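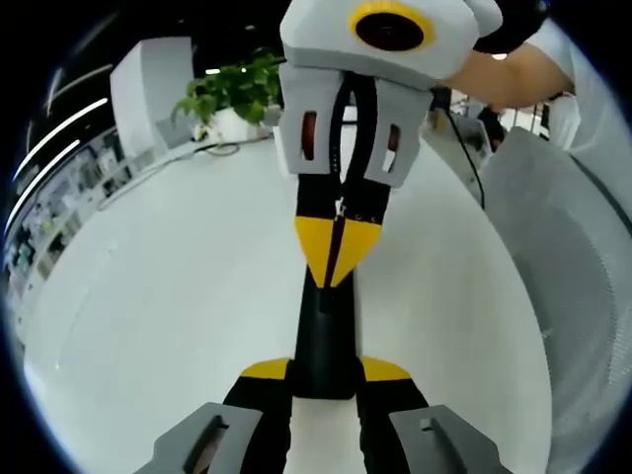 Against the single success rate

Sat 25 September
Upendo Wanyama

Most papers on learning from hand-held gripper demonstrations report one number per task. The policy was run some number of times, it succeeded in a fraction of them, and the fraction goes in the table. I think this number is close to useless for the people who have to decide how to collect the next batch of data, and I think we should stop accepting it as the main result.

My own group is as guilty as any. In June we reported a success rate for Rakomon, our policy for two-gripper handover, over 30 rollouts. The figure was good. It was also measured with the same two operators' habits baked into the start poses, on the same table, by people who knew which starts the policy liked. When a colleague reset the objects without having seen the training data, the policy failed in 17 of 30. Both numbers are correct. Only the first one was in the abstract.

The hand-held approach makes this problem worse than it was with teleoperation. With teleoperation, the arm limits what the demonstrator can do. Every recorded motion is, by construction, one the arm was able to perform. A person holding a gripper has no such limit. The wrist turns through angles the arm cannot reach, the elbow goes where a link would collide, and the pace is set by somebody who wants to finish the session. We filter for reachability afterward, and the filter removes data unevenly. In our set it removed far more of the approaches from the operator's right than from the left. The policy trained on what remained was weak on that side, and a single success rate hid it completely.

There is a second effect that gets less attention. The camera sits on the gripper and has a very wide lens. It sees the fingers, the object, and a good part of the room. We like to say the policy attends to the contact region. We rarely check. Wirnetti, the baseline we compare against, lost most of its margin when we ran it in a different room with the same objects and the same table height. Ours lost less, but it did lose. If evaluation stays in the collection room, the background is part of the training distribution and the reader has no way to separate it out.

What I would like to see reported is not complicated. First, failures broken down by phase: approach, contact, transfer, release. A policy that fails at approach has a perception or coverage problem. One that fails at release probably has a timing problem, and more demonstrations of the same kind will not help much. Second, the fraction of demonstrations discarded by each filter, split by start region. Third, at least one set of trials with resets done by a person who did not collect data. We tried this on Orden, our small benchmark of 8 handover tasks, and the ranking of the methods changed on 2 of them.

The usual objection is cost. Labeling phases by hand takes time, and a lab with one arm cannot run hundreds of extra trials. I accept the second part. On the first, the labeling for all of Orden took one afternoon, and most of the phase boundaries could be read off the gripper width signal without watching video. Compared with the time spent collecting, it is small.

A better objection is that breakdowns split an already small sample. Thirty trials divided over four phases leaves very little in each cell, and readers will draw conclusions the counts do not support. This is true, and I don't have a full answer. Raw counts should be printed instead of percentages, and authors should avoid claims about any one cell. I would still take a thin table over a single figure that averages over the thing I need to know.

The reviewers of our Delacroix paper asked us to move the phase table to the appendix to save space. We did. The success rate stayed on page one. I have since had several emails about the paper, and all but one of them asked about the appendix.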